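4.2 The gear task

Of all the shop-floor chores we tried at our Stulisdale site, the one that kept us longest was also the one that looked smallest on the planning sheet, namely putting gears onto the pegs of a plate. We had expected the folding and wiping chores of Section 4.1 to give us trouble, and they did, but we came to the gears with rather more confidence than we deserved. A person new to the bench learns this job over a cup of coffee, chatting all the while, and we are fond of it for that very reason. Figure 3 shows a gear in the fingers of one arm, with the plate beside it.

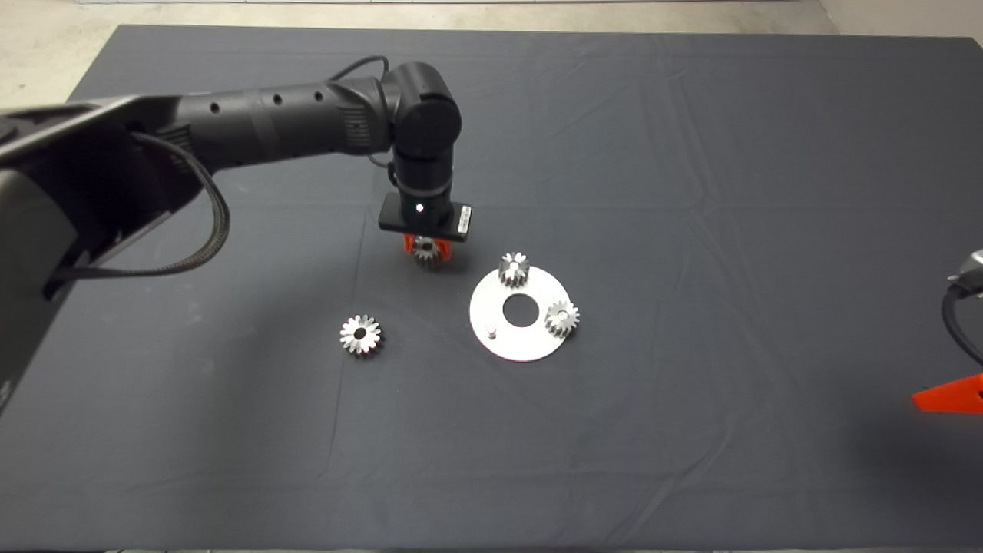

Can a machine do this chore yet, in the way a shop would want it done?

Often enough to be interesting, but too slowly and with too many misses for a shop to depend on it. In our hands the Provach controller completed 1,265 of 2,000 attempts with no help from a person, and we would not yet leave it alone for a whole shift.

Figure 3. The gear task on the cloth-covered table.

The misses deserve a kind word, we feel, as they taught us more than the successes did. A good many came at the very last step, when the bore of the gear met the peg slightly off center and the fingers kept pressing down. A person feels that little catch and wiggles the part without thinking of it. Our controller had to be taught to wiggle, and for the first 1,000 attempts it wiggled far too politely. The Boersma search pattern, which we describe in the appendix, made the motion wider and helped a good deal.

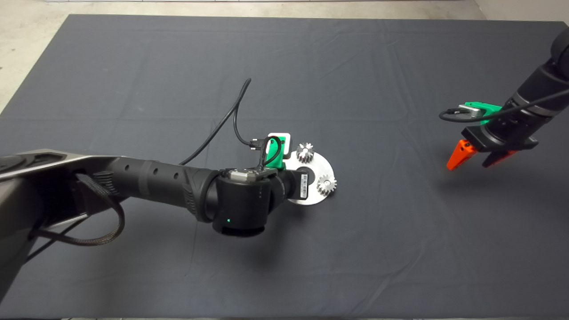

We also changed how long the arm waits before it lets go. In the early attempts it opened its fingers as soon as the downward force rose, and a rise in force can mean a seated gear or a jammed one. Adding a short pause and a light tug settled most of these cases, at a cost of roughly 4 seconds per gear. Our colleagues at Badosside found that cost too high for their own line and kept the shorter wait, and we can't blame them. Their results are taken up in Section 5, together with the timing tables.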